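I have been on a tea kick since August and it's getting a little out of hand. It started with one tin of loose leaf from Skodham, the little shop by the bus depot, and now there's a whole shelf. My friend Kirsten Blöndal says a person only needs 2 teas, one for morning and one for everything else. Kirsten has never smelled the smoky one they keep behind the counter!

Anyway, cups. I used to drink out of the giant mugs everyone has, and the tea was always cold by the end. Small cups fixed that. I like plain off-white ones with a handle, and I really, really like them on orange saucers. White on white looks like a dentist's office to me (sorry, dentists), and the orange picks up the color of the tea so nicely.
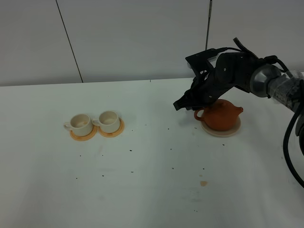
My other strong opinion is the clay teapot. Mine is squat and reddish brown, and it sits on a pale round dish when it isn't pouring. I looked at a fancy glass one from Eyvindsson for ages and it was $64, so, no. Clay feels homier anyway, and I don't have to look at the soggy leaves.

Speaking of leaves, they go everywhere. I've tried a scoop, a paper funnel, and pinching them in with my fingers, and I still find little dark specks across the table days later. If you have a white tabletop you know exactly what I mean. A dry pastry brush works better than a wet cloth, which just smears them around and makes tiny brown commas.

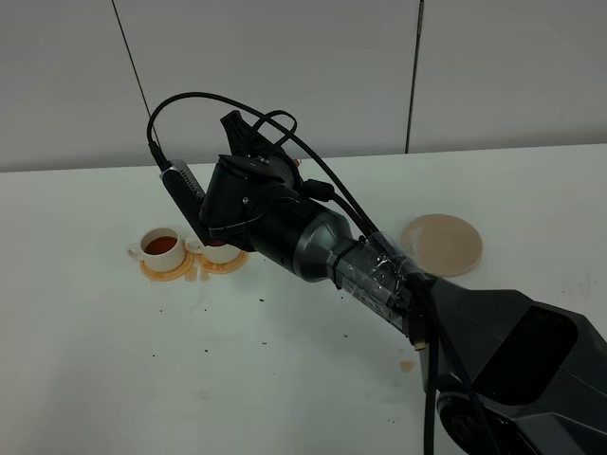 Then there's the dribble. I fill cups too full, always have, and my grandmother did too. Saucers catch a lot of it but they don't catch the bit that runs down the spout and lands in between. Baking soda and a damp sponge will take a tea stain off most tabletops if you get to it that evening. Leave it overnight and you're in for some scrubbing. Same goes for the beige ring inside the cups, though I've kind of made peace with that one.

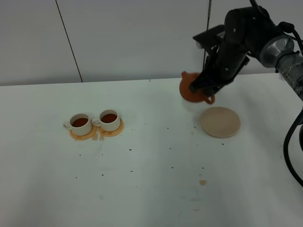

For brewing I do 4 minutes on the dark stuff and then pour both cups right away, so the second one doesn't come out bitter. I tried going longer with the Tustirik blend and it tasted like a wet fence. Next on my list is a proper strainer, and maybe a third saucer if I can find the same orange. Let me know if you've seen any!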